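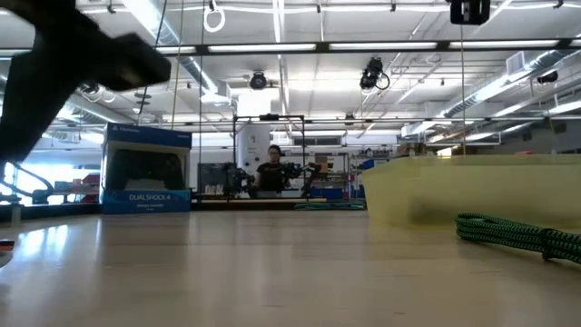
DUALSHOCK 4 box on the wooden table.

Clakirstead footbridge strain logs

Readings from 4 gauges under the deck, paid for by the Dideler bursary. CSV, one file per gauge. 2,000 rows each, 100 Hz. Gauge 3 drifts after lunch — don't trust it til we've recalibrated.

Columns
time, gauge, microstrain, temp (deg C, deck underside)
Blank temp = logger dropped out, not zero. 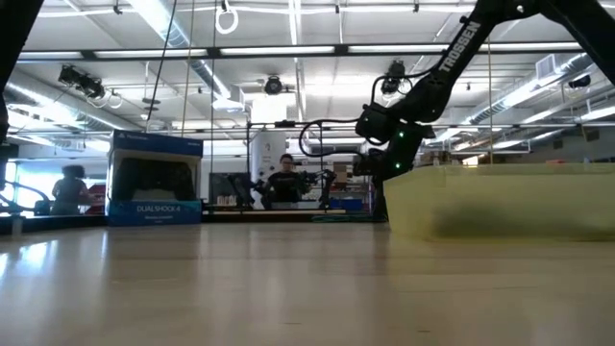
Known problems
January files have the old column order. Saturday run is missing, will add when Vsevolod finds teh card.

Contact
Stefaniia Pavliuk — ask before reusing in coursework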